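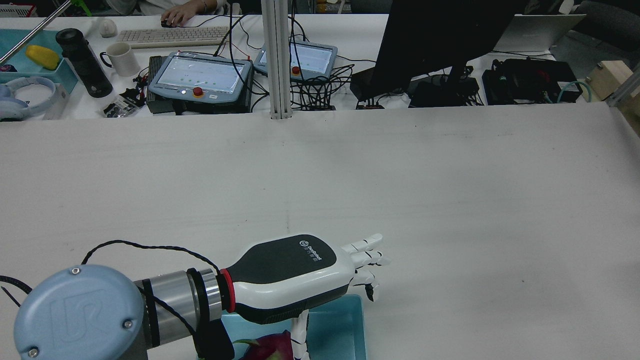
Dragon fruit in a light blue tray, with the robot hand above.

Coaching Basketball, Level Two
Notes for Session 8: Defending the ball screen

Okay, this is the session everybody asks about from the first night on, so I've written the notes out longer than usual. Bring them with you, scribble on them, and bring a pair of shoes you can move in (we're on the floor for the second half, and last time I had people trying to hedge in boots).

Where we left off

We finished last time with help-side positioning, and I want that fresh in your head before we start. If your weak-side defenders don't know where to stand when the ball is on the wing, no ball screen coverage in the world is going to save you. I see a lot of young coaches fall in love with a coverage they saw on TV and install it in a week, and then a corner shooter goes off on them because the low man was hugging the baseline. Go back to the shell drill and get it decent. Then do this stuff.

Some words we'll use

On-ball defender: the one guarding the dribbler.
Screener's defender: the one guarding whoever sets the screen. Many coaches say "the big," and I do too, even when it's a guard.
Low man: the lowest help defender on the weak side, the one responsible for the roll if it gets behind the big.
Tag: a quick bump on the roller by a help defender who then gets back out to a shooter.
Pocket pass: the bounce pass between the two defenders to the roller.

If your team already uses different words, keep yours! I coached a club where "ice" was called "blue" and a different club where "blue" meant full-court press, and the only thing that matters is that your players all hear the same thing.

Drop

In drop coverage the big stays back, somewhere between the screen and the rim, and keeps both the ball and the roller in front. The on-ball defender fights over the top of the screen and chases from behind, trying to bother the shot and steer the dribbler toward the big.

What I like about it: the big doesn't have to be fast, the other three defenders can stay home, and you keep your rebounder near the basket. What I don't like is that you're handing over the pull-up jumper. Against a guard who can't make that shot, great, let them have it all night. Against one who can, you'll be calling a timeout.

The thing players get wrong is the chase. They get hit by the screen, they feel beaten, and they jog. Then the big is alone against two people with a runway, and we blame the big. I'd say most "bad drop" I see on film is really a guard who quit on the play. Teach the guard to get skinny, lead with the inside foot, get a forearm past the screener's hip, and then sprint back into the dribbler's vision.

Hedge and recover

Here the big jumps out hard, sideways to the screen, and makes the dribbler go wide or back up. The guard gets under or over, takes the ball back, and the big sprints home to the roller.

It's loud and it's fun, and kids love it because it feels like doing something. It's also tiring, and it needs a low man who is ready to tag before the pass is in the air. The two mistakes to watch for are the big hedging flat-footed with arms out (reaching foul, every time) and the big admiring the hedge for a beat too long. I tell mine: two hard slides and go. You can have a different number, but have one, so they aren't deciding in the moment.

Switch

Everybody trades. Easy to explain, hard to punish if your players are of similar size, and a disaster if your point guard ends up under the rim on their center. If you switch, you have to decide ahead of time what happens on the mismatch. Do you front the post? Do you double on the catch? Do you "scram" the small player out of there with a third defender while the ball is still up top? Pick one and drill it, because that mismatch is coming and it's coming early.

Also, please teach them to switch UP into the ball. A lazy switch opens a gap between the two defenders, and a decent dribbler will go through it before either one has said a word.

Ice (or blue, or down, or whatever)

Only for side screens. The on-ball defender jumps to the high side and refuses to let the dribbler use the screen at all, and the big waits below to contain the drive down the sideline. The sideline helps you here. My warning is that the guard has to get to that high side before the screen arrives, and that depends on the big calling it early. A late call is worse than no call.

A bit of real film

I promised the group some actual logging, and Shagufta Arain was kind enough to sit with me one evening in April and go through the Trusine club's season. We logged 184 ball screens they defended in the half court. In 67 of them they played drop, and the rest was a mix of hedges, switches, and plays where I couldn't tell you what they were trying to do (and I doubt they could either).

I'm not going to give you points per possession for each one, and I'd like you to be a little suspicious when people do that with a sample this size. What I took from it was simpler. When the big talked early, whatever they were in looked fine. When the call came late or there wasn't one, they'd get two players going to the ball and a free runner to the rim. The Plelier game is the one to watch if you only have time for one – the first quarter is noisy and organized, and by the fourth you can hear the bench doing all the talking for them. 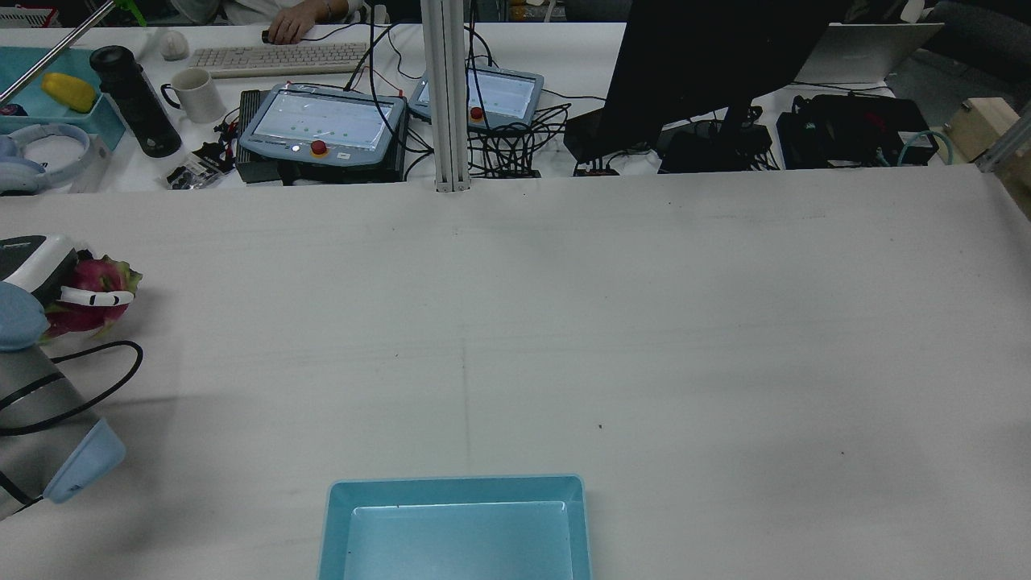 Mesfin Wolde pushed back on this during the break, and I think the point deserves a place in the notes. The early call is fine, Mesfin said, but a team that always calls it early is telling the offense what's coming, and a smart guard will reject the screen and go the other way while the defenders are still getting into position. So you'd want code words, and you'd want to change them at the half.

Fair enough! My answer in the room was that I've had far more trouble with silence than with spies. At the level most of you coach, the dribbler isn't listening to your center. At higher levels, sure, and then I'd work on the reject as its own problem: the on-ball defender stays square until the screen is really there and doesn't lean toward it just because somebody yelled. We'll walk through that one on the floor, and Mesfin can play the guard.

Picking a coverage for your team

People want a chart for this and I've never managed to make one I believed in. What I do is start from the big. Can this player move sideways out at the three-point line? If not, it's drop, and we spend our time on the guard's chase. If so, I look at the low man next, and I'm only interested in hedging when I've got weak-side players who'll tag without being asked.

Then have a base coverage and one change-up. One! I once took a team into a playoff against Aravena with four coverages and a wristband, and we spent the whole evening looking at the wristband. Tirkov went in against the same team a week later with plain drop and some pride about rebounding, and did a lot better than we had.

On the floor tonight

Warm-up: closeouts into a slide, both sides.

Two-on-two, no shot: dribbler, screener, and their defenders. The offense can use the screen but can't shoot. Coach only the talk. The big has to say the coverage and the side ("drop, right!") before the screener's feet are set. If the call is late, stop it and start again.

Two-on-two, live: same thing with a finish. Rotate on a stop so that the defense has to earn its way off.

Three-on-three with the low man: add a weak-side corner shooter and the tag. This is where it gets messy, so keep the groups small and let them play through a mistake or two before you step in. I talk too much in this drill myself, so feel free to tell me.

Five-on-five, first eight seconds: the offense has to get into a ball screen within eight seconds of crossing half court. Base coverage only.

For next time

Pick any half-court game you can find film of, your own team's if you have it, and log the ball screens from one quarter. Write down the coverage, whether you could see or hear a call, and what the low man did. A sheet of notebook paper is plenty, don't build me a spreadsheet. If you can't tell what the coverage was, write "can't tell," and we'll look at those clips first.

Next session is off-ball screens, which I find harder to teach than this, so get some sleep before it.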